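Lista de revisión del espacio de retiro, sala Jallard, casa Brallis. Fecha: 8 de abril. Aplicable a las sesiones de meditación y estudio de símbolos del ciclo Arnar.

## 1. Accesos y aforo

- [x] Salida principal despejada, apertura hacia fuera.
- [x] Aforo indicado en la puerta: 82 personas.
- [ ] Luz de emergencia del pasillo. Comentario: pendiente desde febrero; tarda en encender.

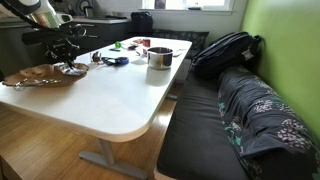
## 2. Incienso y velas

- [x] Velas solo en portavelas estable, lejos de cortinas.
- [x] Extintor con etiqueta de revisión vigente.
- [ ] Ventilación tras la quema de resinas. Comentario: abrir 2 ventanas enfrentadas antes de la respiración guiada.

## 3. Mobiliario

- [x] Mesa blanca rectangular: estable, sin cojear.
- [ ] Menaje metálico: cazo y cucharas medidoras sobre la mesa, por retirar. 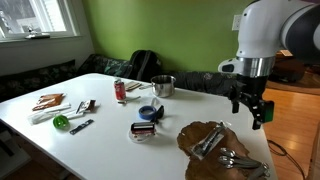

## 4. Práctica

- [x] Cojines separados del radiador.
- [ ] Ficha de salud de cada asistente. Comentario: faltan las del grupo Ji. Sin ficha no se admite ayuno ni vigilia.
- [x] Gong: soporte y cuerda sin desgaste.

Resultado: apto con reservas. Repetir los puntos abiertos antes del próximo retiro.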